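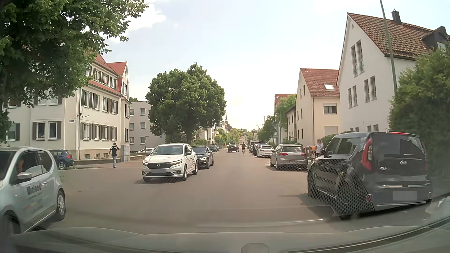 Figure 1. Residential street with parked cars on both sides and a cyclist in the roadway, seen over the hood.

Shares 14 | Comments 3

Teaching a Vehicle to Drive Residential Streets by Demonstration
Student Project Report, Onden Vehicle Laboratory

1. Purpose

The project examined whether a driving program could learn suitable speed and road position on residential streets from recorded human driving. Two ways of giving the demonstrations were compared. In the first, a student drove from the driver's seat. In the second, a student steered from a desk with a wheel and pedals on a closed lot at Verevbridge, with a safety driver in the car.

2. Demonstrations

Streets of the type shown in Figure 1 were chosen for the seated drives. Oncoming cars, a cyclist ahead and people on foot near the corners all call for small choices that are hard to write down as rules. The demonstrator was asked to drive normally and to say "mark" aloud whenever a choice felt uncertain. The recordings were then cut into 1166 short segments, each stored with the steering angle, brake and accelerator values.

The remote drives produced 121 segments. Demonstrators braked later from the desk and corrected the wheel more often -- the picture delay was noticeable to every one of them. These segments were kept apart and used only to train the low-speed behavior.

3. Results

The trained program, which the group named Nondau, was tested on recorded drives it had not seen. Its steering stayed close to the human's on straight sections. It did poorly where a cyclist was ahead and a car was coming the other way. The demonstrators themselves disagreed there: one waited, another passed. Adding the 55 segments marked as uncertain a second time to the training set made the program slower overall and did not settle the matter.

4. Further Work

The group recommends that one demonstrator record all passing situations before others are added. The work should continue in October under Bonifacio Nieto.

Comments (3)

okabe_lab: Was the delay measured on the remote drives, or only reported by the drivers?

B. Nieto: Only reported. We will log it in the next round.

tvw: Would like to see the steering plots for the passing cases.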